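28 February 2020, Stedthorpe, kitchen bench

OK, so the table finally looks like a table again! I spent the first part of the session shifting stuff off it (two trays of odds and ends, now in the Tredelora crate under the bench) and gave the whole top a wipe with Virkon. Probably overkill for a kitchen setup, but the bottle was there and I like starting clean.

Then on to the table-laying part. I went with the big oval plate, the white one with the slightly raised rim, and kept the pots together in one stack off to the side, steel one on top. Keeping the handles lined up one over the other saves a surprising amount of elbow room, and I'm going to stick with that.
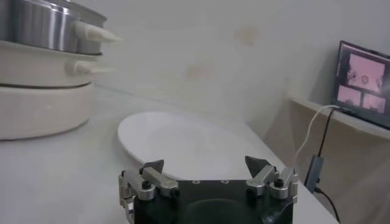 Oval plate out on the table, pots stacked at left, handles one above the other.

One gripe: white plate on white tabletop. The far rim catches the light nicely but I'd still like a colored mat under there, maybe the blue one from the Stoyanova box if it ever turns up. Will dig for it in March.

Other bits: pot stack is on the inventory sheet as item 342, which had the lid listed twice (fixed). Still need a 1000 ml jug and 3 more dishcloths, the old ones are basically string. Next time I want to try the plate closer to the shelf side and see if reaching the pots gets any less annoying.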